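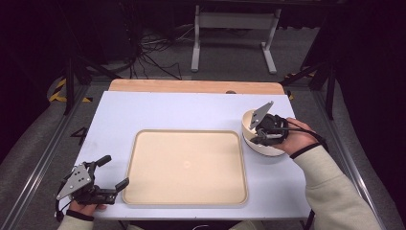
Slide 1. Start with the claim as it reached me: eat off smaller dishes and you will eat less. Ask for hands, who has heard it? Most of the room, I expect. Then ask who has changed their dishes because of it, and wait. Point at the screen — a beige tray with nothing on it, a white bowl to the right of it. Would you take more food on the one than in the other? Let them argue for a minute. I have no answer ready and won't pretend to.

Slide 2. The Pukholm canteen trial. This is the one the newspapers liked. 60 diners, one lunchtime, small plates, less food taken. Say slowly: taken. They did not weigh what was eaten, and they did not ask what people had for tea that night. I'd want both before I bought a single plate.

Slide 3. Clemport tried it again with 2282 meals over 17 weeks. Small drop at first, then back to where it began. People went up for seconds. (Pause here, someone usually laughs.) The authors call this "a promising early effect". I'd call it a fortnight.

Slide 4. Anoma Debnath's objection, which I think is fair: a school kitchen cares about waste as well as appetite, and less on the plate may mean less in the bin. Yes, it may. Lavoie measured bins and found a difference at one site out of three. Don't go into the Pallon figures unless asked, the weighing was done by eye.

Slide 5. Cost. 70 plates for a middling canteen, plus racks that fit them. Who pays, and who checks a year later?

Questions. If someone says "it works for me", say good, keep doing it, and go to the next hand.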